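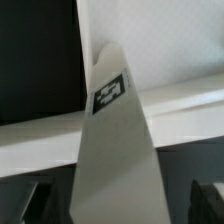 Figure 7. Finger with a square fiducial marker on a white label below the tip.

4.2 Shot length and dialogue overlap in the Gondov features

The Gondov corpus holds the four sound features made by the Grudska unit, transferred at Cukbridge from release prints. Shot boundaries were marked by hand in Testa, and each boundary was checked by a second coder. Dissolves were assigned to the outgoing shot. Title cards and end credits were left out of all counts.

The first feature contains 728 shots and the last contains 1215. The two middle films were cut from shared footage and are treated here as a single item of 801 shots. Shot counts alone say little about pacing, as the running times differ. We therefore report median shot length by reel, with dialogue and non-dialogue passages kept apart.

In dialogue passages the median falls from the first feature to the last. Non-dialogue passages show no comparable change. The later films do not cut faster overall -- they cut faster when people talk. Overlapping lines account for part of the effect. Where one speaker begins before another has finished, the editor tends to cut on the second voice, and the shot that follows is usually short.

Two limits apply. Reel 3 of the first feature survives only in a dubbed version, so overlap could not be coded there and the reel was dropped from the dialogue measure. Coders also disagreed on off-screen speech in crowd passages; these cases were settled by discussion and are flagged in the shot list.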